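April, bench notes, a little after 9 in the morning

Back on the sourdough crackers, and I am happy to report that the kitchen smells wonderful, even if the numbers are a mess. Elfriede Eder dropped off the new rye from Clinach last night (thank you, Elfriede, and thank you for the jam!) and I went straight in with the usual dough: 600 g flour, 388 g water, 15 g salt, and the starter we keep in the blue tub.

It drank the water much faster than the Kamath flour ever did. I gave it four folds, the way we always do, and by the last one it was still fighting me, so I let it sit nearly 15 minutes longer than the sheet says and went off to wash up. Much better after that. It rolled thin without tearing, although the corners pulled back and I had to chase them with the small pin.

First tray came out pale in the middle and dark along one side, so I suspect the Stisico oven again. Turned the second tray halfway through and got a lovely even snap. Whoever bakes next, please turn yours too, and write down which shelf you used, as I forgot to.

Still to do: try the same dough with 4 g less salt, and ask Cuvik about a smaller bag of the seeds. 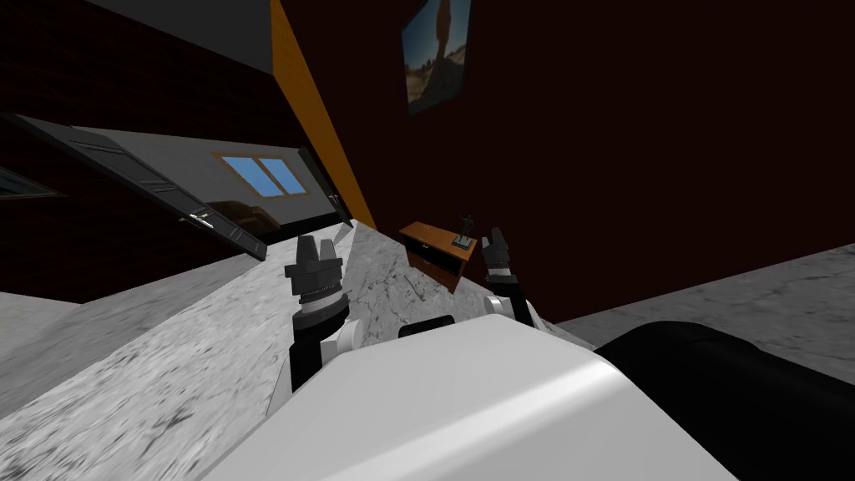 Render, two arms forward, left gripper pointing up.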